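2025-03-09, cabinet bench, sim only

Picking up where the last entry trailed off. The question on the whiteboard is still "can it put the dishes away," and somebody has added "can it open the thing the dishes go in" underneath. I have spent the day on the second one.

Setup so nobody has to dig for it later: Pesetti kitchen pack, door task, wrist camera as the main policy input, side camera logged but not fed in. Policy is the Grello checkpoint from before the gripper change, fine-tuned on our 254 demos. Horizon capped at 300 steps. Hinge friction back at the default after last week's experiment with a "realistic" value, which made every cabinet in the kitchen behave as if it had been painted shut by a landlord.

Ran 33 episodes with randomized layouts and textures. Scored as open if the hinge passed the threshold and stayed there until the cap. Two opened. One of those I'm inclined to take away again, as the forearm did it on the way past while the fingers were busy with something else. Leaving it in the count for now and putting an asterisk on it, because the success check doesn't ask how.

Failures, from reading the logs and scrubbing through the wrist video:

Most common by far is the approach that arrives nicely, opens the fingers, and closes them on air short of the handle. Then it retracts with great confidence and performs the pull. The arc is lovely. If there were a door attached to it I'd have nothing to write about.

Second most common is hovering. It gets near the panel and makes tiny corrections until the clock runs out. I recognize this from my own approach to cleaning the oven.

Then a handful where it goes for the molding. I can see the logic. From close up a paneled door is mostly straight raised edges, and a straight raised edge is what a handle looks like if you learned handles from our demos. Which were nearly all on flat slab fronts, come to think of it. Need to check how many paneled ones are in there. If the answer is what I suspect, that's on me and I'll add it to the list.
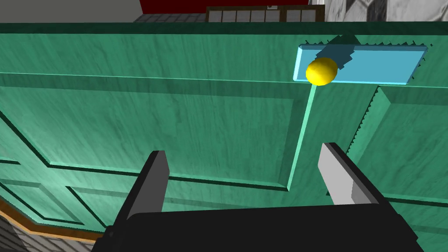
Wrist cam, green paneled front. Fingers open, blue plate up and to the right, yellow ball at its left end.

Spent too long on that one. The panel fills nearly the whole view, so the policy has very little kitchen left to orient itself by, just a sliver of wall and window-ish stuff past the top of the door. The fingers are lined up with the pale strip between the two panels, and the strip is brighter than everything near it. My bet is that it's chasing contrast. Could test by recoloring the strip to match the rest and rerunning the same seed.

Also noticed the shadows. Blocky with stair-step edges on the blue plate, sawtooth down the side of the right-hand panel. Shadow map resolution must be at the floor again. I thought I'd fixed this in the render config, but the Uslow nodes pull their own copy and I only changed mine. A person ignores that sort of thing. I don't know that the encoder does, and I'd rather not find out by training on a few thousand more of them.

On tilt: the steep angle looks alarming in the video but it's legal, well inside joint limits. What bothers me is that the demos are mostly square-on. Nobody teleoperating picks a neck-breaking approach if they can help it.

Side conversation with the Santoso people over lunch about their shelf-stocking cell. They asked if our stuff was ready for a shop floor. I said it was ready for a shop floor with no doors. They took this better than expected and want to see numbers anyway. I'll send the table with the asterisk left on.

For my own amusement I went and timed myself on the real cabinet by the sink. Took under a second, with a mug in my other hand, while reading something on my phone. I then couldn't say which fingers I'd used. So that's the baseline, and it didn't need 254 demos, unless you count childhood.

To do:
Push shadow settings to the Uslow copy, confirm on a single frame before rerunning anything
Count paneled vs. slab fronts in the demo set
Same seed, recolored strip
Success check: require finger contact with the handle at some point before the hinge moves
Tilted starts for the next batch of demos, sorry to whoever has the controller
Ask whether the dishwasher task is still due in March. I have been avoiding asking

Left a longer sweep queued with the old shadows by mistake. Killed it. Queue is free if anyone wants it tonight.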